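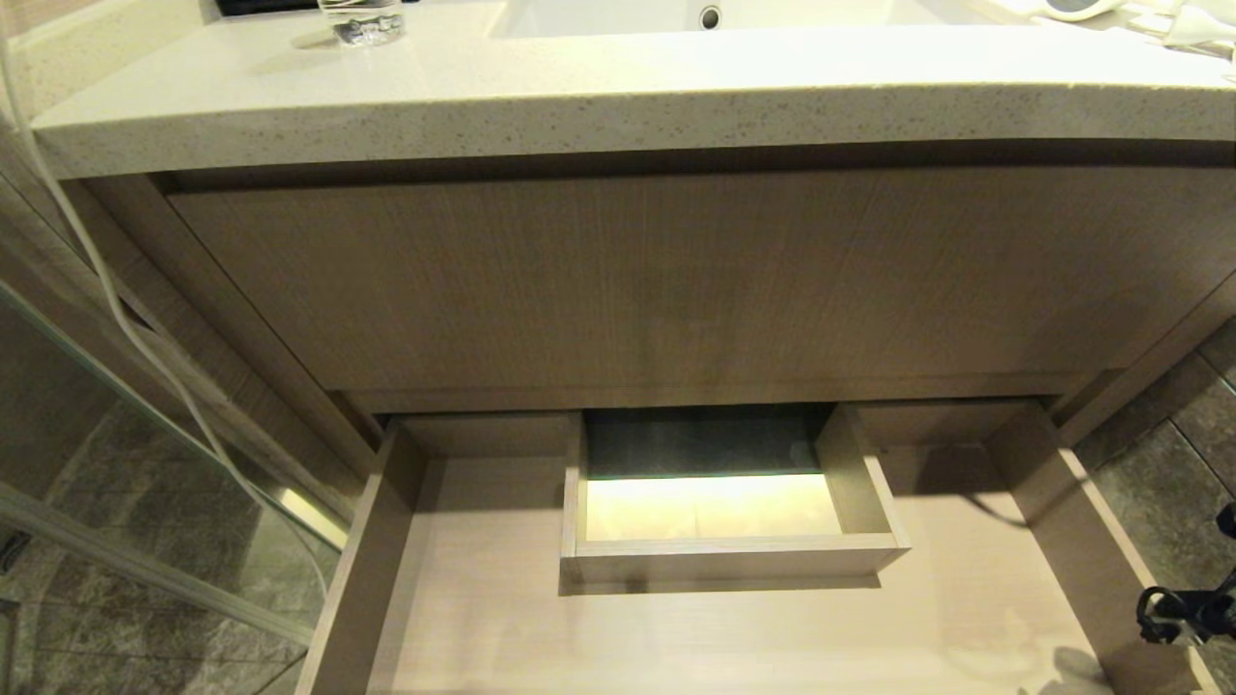

Guest bath vanity, bottom drawer out, with the small lit drawer inside it.

**Is the Vorico home helper kit any good with a drawer inside a drawer?**

Hello all, and thank you in advance for reading, I know I tend to go on. We rent out two rooms over the garage, and between guests there is a fair amount of opening, checking, wiping and closing to do. I have been looking at the Vorico kit (the one-arm version, not the bigger one) and the dealer is offering a 12 month plan with setup included.

My worry is the vanity. The lower drawer pulls out toward you, and nested in it there's a shallow inner drawer with a low front lip and a light strip along the back. I'd want the arm to open the big one, then the little one, check for things left behind, and shut them both in the right order. The counter usually has a glass and the hair dryer on it, cord and all, and the shower glass is right there on the left. Has anyone had it work in a spot like that? I'd love to hear before April, when the offer ends.

*posted by bedoya_guesthouse*

---

**kustetti_fan**

We've had ours since last spring and I'm very fond of it, so take this with a grain of salt! Plain drawers it learned in an afternoon. The nested one in our hall cabinet took a lot longer - I had to show it the inner drawer on its own first, over and over, and then put the two together. Ask the dealer if teaching visits are part of setup, since ours were billed at 353 each and I was not happy to find that on the statement.

The light strip might give you some trouble too. Ours kept misjudging the bottom of a lit drawer until we taught it with the light on and again with it off. For closing, set the push speed to low. And please move the glass and the dryer before you start it up, at least for the first few weeks. I still tuck every cord away, and I sleep better for it.

---

**duramik owner**

Get the Duramik grip pads, part 607. The stock ones slip on smooth drawer fronts. Never tried one with a drawer inside.

---

**slowmorning**

I sent mine back, so I'm the other side of it. It was polite and careful and took some 2 minutes per drawer, and by then I'd have had the whole bathroom wiped down myself. If you have bad knees or a lot of rooms I can see the point, and my sister would have kept it. Ask for a trial in your own bathroom, with your own drawers, before you sign for the year.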